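Ratiter: club cricket match and travel records

Ratiter is a table of two-day and one-day club cricket matches, with the travel each visiting side did beforehand. It was put together at Sketell from scorebooks and team travel sheets.

Contents

matches.csv — 1710 rows, one per match
tours.csv — 484 rows, one per away trip
grounds.csv — 183 rows, one per ground

Join matches to tours on trip_id. Home sides have no trip_id, so the field is blank for them.

Main fields

match_id: whole number, starts at 1000
format: one_day or two_day
ground_id: see grounds.csv
toss: home, away or unknown
result: home, away, draw, tie or abandoned
travel_mode: coach, car, train, air or mixed
nights_before: nights spent near the ground before the first ball
warm_up: yes if the visitors played a practice match on the same trip

Known problems

Scorebooks from the Endia league list declarations in the notes column, and we have left them there. Matches moved to a Sunday after rain keep their original match_id. Two grounds changed their names partway through and appear under the newer one. Teixeira Oval was resurfaced and has separate entries for turf and synthetic.

Player names are not included. Please don't try to work them out from the scores.

Licence and updates

Free to use with credit to Ratiter. Corrections are merged each June — send the match_id and a copy of the scorebook page. 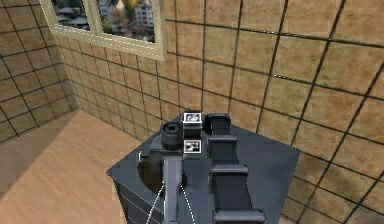
Simulated view, arm assembly on top of a dark grey cabinet.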